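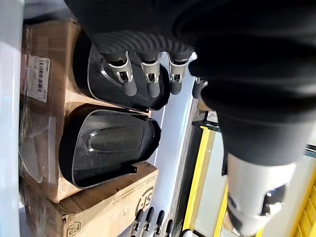 Nandel changes how its photo app handles shared albums

Nandel released version 54 of its mobile photo app on Friday, with a reworked permission model for shared albums and a new limit on bulk removal. The update is going out in stages and requires no action from account holders on the default settings.

Until now, any member of a shared album could delete any item in it, and the deletion was copied to all other members at the next sync. In the new version, a member who did not upload an item can only hide it. Hidden items stay on the server and remain visible to everyone else in the album. The uploader and the album owner keep the right to delete.

Bulk removal is now capped at 40 items per action. Larger selections are split into batches, and each batch must be confirmed separately. Deleted items go to a recovery folder that belongs to the uploader – previously the folder belonged to whoever pressed the button, and an item could not be restored if that person left the album.

Albums created before the update keep the old rules until the owner opens the album settings and accepts the new ones. The change applies to the whole album and cannot be reversed. Members get a notice in the app when it takes effect.

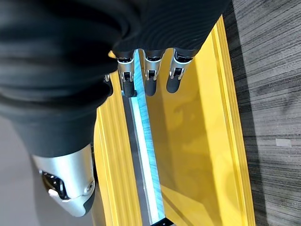

Charmaine Oosthuizen wrote on the Nandel support board that the split between hiding and deleting was overdue, but that the two commands sit next to each other in the same menu and use nearly the same icon. She asked for a text label on each. A moderator replied that labels are planned for the tablet layout first.

The desktop client, Sketow, does not support the new permissions yet. It will show migrated albums as read-only until its own update, which Nandel expects to release in February. Uploads from Sketow to those albums will be queued on the computer and sent once the client has been updated. Users who clear the local cache before then will lose the queue, though the original files are not touched.

Third-party tools that use the old delete call will receive an error for migrated albums. Ketilsson, which makes a backup plug-in for the service, has posted a patched build and advises users to turn off automatic cleanup before installing it.
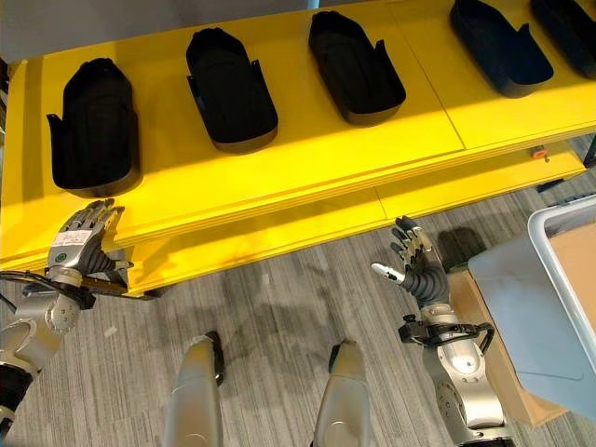

Black molded trays on a yellow shelf.

The release notes also list two fixes: one for duplicate thumbnails after a time zone change, and one for captions that were cut short on export. The Brindusthorpe data center will be the last to receive the update.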